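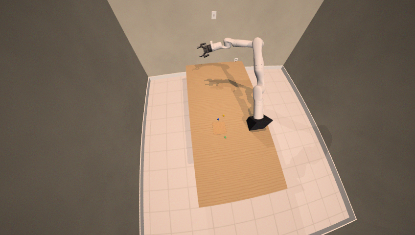
Sim cell, arm at its start pose, gripper open. Board and the three bits (blue, yellow, green) on the table.

Dec 21, 2019

Gripper fault, continued. Aaliyah had the Gridia policy running overnight on the tabletop task and came in to a log claiming 500 successful grasps. Splendid. Played a few back and the fingers were shutting on fresh air well above the wood, after which the success check gave them full marks.

Cause, as far as I can see: the check only looks at whether the fingers have stopped short of fully closed. Someone (me, in December, with a cold) set the closing force so low that they stall on their own joint friction. Fingers stop, check says "holding something", arm goes off and proudly delivers nothing to the board.

Second fault, and the one I mind more. On run 9 the arm drove the gripper straight into the tabletop and kept pushing. The contact limit should have tripped. It was still commented out from when Gaspard was chasing the jitter. In sim this costs us an ugly plot. On the real arm at Cekbridge it costs a wrist, and possibly a conversation with Virarell about the warranty.

Done so far:
- closing force back up to the old value
- success now needs finger contact AND the object off the table
- contact limit back in, and the run refuses to start without it

Reran 4 by hand. No successes, all correctly reported as failures - best result of the week.

Still to do: bin the overnight data before anybody trains on it. Gaspard to check whether the Cekbridge config has the same line commented out. Nothing goes on the hardware until he has.

We use cookies to improve your experience on this site. Accept all | Manage preferences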